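Why I've gone off the big January clear-out

2019-01-02

Every year, the minute the tree starts dropping needles, somebody on the radio tells me to empty my cupboards. And every year until this one I've done it! Out come the bin bags, off goes half the house to the charity shop, and by the middle of July I'm buying a second-hand colander very like the one I gave away.

So I'm not doing it this time, and I think you might want to give it a miss as well.

My trouble with the clear-out is that it's judged by the bag. Seven bags feels like a better day than two. Nobody I know has ever stood in their hall feeling proud of having looked carefully at a drawer and put most of it back (I have now, as it happens, and it was lovely). When you're counting bags you stop looking at what's going in them. I once got rid of a tin of odd screws that had come with me through four flats. Three weeks later the bathroom door handle fell off.

I live up at the Andance end of town, in a ground floor flat with one proper cupboard, so I do understand the urge. Stuff builds up. I had 302 paperbacks when I last moved, and I only know that because the removal firm, Anton, charged by the box and made me fill in a form. I hadn't read about 70 of them. The books people will tell you to get rid of those first, and I'd say keep them, they're the ones you've still got to look forward to!

There's also the question of where it all goes. The charity shop on Ķēniņš Street had a sign up last January asking people to please stop, they'd run out of room to open the back door. I walked past with my bags, read the sign, and - I'm not proud of this - left them there anyway. We like to think we're giving things away when a lot of the time we're just moving our mess into someone else's hallway.

What I do now is much duller. When something annoys me, I deal with that one thing. The drawer sticks, so I sort the drawer. If the coats won't fit on the hooks, a coat goes. It takes ten minutes, usually while the kettle's on, and I don't need the radio to tell me when.

The exception is the table. I'll admit I like a table with next to nothing on it, and I'm strict about mine, post and keys and all. A clear surface makes you want to sit down and get on with something, whatever your something is, and it takes no bin bags at all to get one.
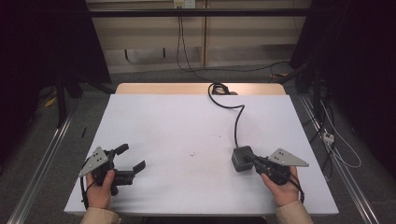
But what about the loft?

I haven't got one. If you have, my sympathies, and I'd leave the hatch shut until spring. It's freezing up there.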